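Skiltero opens its send-time testing tool to small mailing lists

Good news for anyone who runs a newsletter on a shoestring: Skiltero has opened its send-time testing tool to lists of any size, starting this month. Until now you needed a big list and a paid account to get near it. The new free tier covers up to 2 running tests at once, and that is plenty for a shop or a club that mails every week or so.

The idea is simple and we love it. Most email tools will tell you who opened a message. Skiltero holds back a slice of your list, sends it nothing for a while, and then compares what both groups bought or signed up for. You end up looking at the difference the email made, instead of giving it credit for people who were going to buy anyway.

Holding people back feels scary when your list is short, and that has kept a lot of smaller senders away. The August update takes this on directly. You can now set the held-back group as low as 100 addresses, and the tool keeps adding up results over several mailings until it has enough to say something useful. If it can't tell yet, it says so in plain words right on the results page. What a nice change from dashboards that hand you a winner after a single afternoon!

Gisus, an online seller of garden twine, labels and seed tins, was one of the early testers. Its trial ran on a list of 499 subscribers, and 476 of them were still on it when the test closed. The shop had always mailed at 7 a.m. out of habit. Moving the same offer to the early evening brought in more orders from the mailed group, while the held-back group carried on much as before. Gisus has kept the later slot and is now testing whether its monthly reminder does any work at all (we can't wait to hear about that one).

Mokgethi, which makes order forms for small stores, has already added a connection, so sales can flow into the results without anyone copying numbers into a spreadsheet. Ondudham says its own connection is in testing and should follow later in the fall. If you use something else, you can still upload a plain file of orders, and the matching is done by email address.

A couple of things are missing so far. There's no support for text messages, and you can't yet split a test by region, so a list spread across several time zones will need separate tests. Skiltero lists both as planned work but hasn't given a date for either.

Existing accounts will find the tool under Tests in the left menu. New users can sign up with an email address, and no card is needed for the free tier. The help pages have been rewritten too, with a very readable guide to choosing the size of your held-back group.

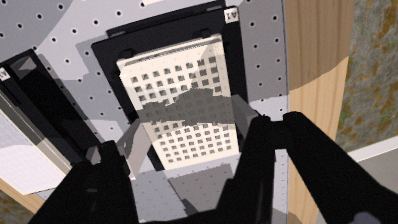

Tests that were already running before the update will finish under the old settings, and their results stay in your account after they close.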